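Start | Magazin | Reportagen | Gesellschaft | Bücher | Abo

Was der Großvater nicht aufschrieb

Als Wanpen Ongart 18 war, fuhr sie mit ihrer Mutter zum ersten Mal in das Dorf, in dem ihr Großvater die Schule geleitet hatte. Sangkhawat liegt eine halbe Tagesreise von der nächsten größeren Stadt entfernt. Der Großvater war im Winter davor gestorben, sein Haus sollte verkauft werden. Im Arbeitszimmer fanden die beiden Hefte, eng beschrieben, dazwischen Briefe auf Schwedisch, eine Sprache, die in der Familie keiner las.

Heute unterrichtet Ongart Geschichte in Hidholm. Über die Hefte hat sie ein Buch geschrieben, das im Juli bei Platimura erschienen ist. Es heißt »Die Schule am Kanal« und hat 316 Seiten. Man kann es als Familiengeschichte lesen, aber der größere Teil handelt davon, wie eine Landschule in den fünfziger Jahren funktionierte: wer Lehrer wurde, wer das Dach bezahlte, welche Kinder nach der Reisernte nicht wiederkamen.

Die Briefe stammten von Alvar Sjögren, einem Ingenieur, der zwei Jahre lang in der Gegend Brücken vermessen hatte. Er schrieb an den Großvater wie an einen Kollegen, über Lehrpläne, Wasserstände und das Essen. Ein einziges Mal erwähnt er eine Frau, Daranee Kongkaew, die er »unsere gemeinsame Freundin« nennt. In den Heften kommt sie nicht vor. In der Familie kannte man den Namen — aber darüber gesprochen wurde nicht.

Ongart suchte vier Jahre lang. Das Schulregister des Bezirks umfasst 2821 Einträge, Kongkaew steht darin unter der Nummer 1725, als Hilfslehrerin, mit Eintrittsdatum und ohne Austrittsdatum. Deren Nichte, Sunee Chantharasri, lebt noch im Nachbarort. Sie empfing die Besucherin an einem Freitag, stellte Tee hin und sagte, ihre Tante habe die Schule gegründet. Der Großvater sei erst später gekommen.

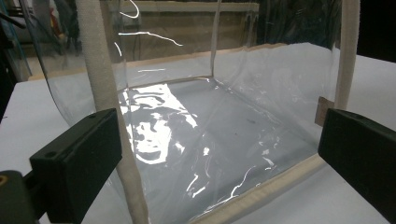

Hat der Großvater also gelogen? Belegen lässt sich das nicht. In seinen Heften steht an keiner Stelle, er habe die Schule gegründet; die Familie hat es so erzählt, und er hat nicht widersprochen.

Raili Keskinen, die das Buch lektoriert hat, riet der Autorin, diese Frage ans Ende zu stellen. Ongart entschied sich für das dritte Kapitel. Danach geht es um anderes, um Schulgeld und um eine Überschwemmung, und man liest es mit dem Namen der Hilfslehrerin im Kopf. An der neuen Schule von Sangkhawat hängt bis heute eine Tafel mit dem Namen des Großvaters. Ongart hat beim Bezirk beantragt, einen zweiten hinzuzufügen. Eine Antwort steht noch aus.

47-mal geteilt | 12 Kommentare

© Hevum Magazin | Kontakt | Impressum | Nach oben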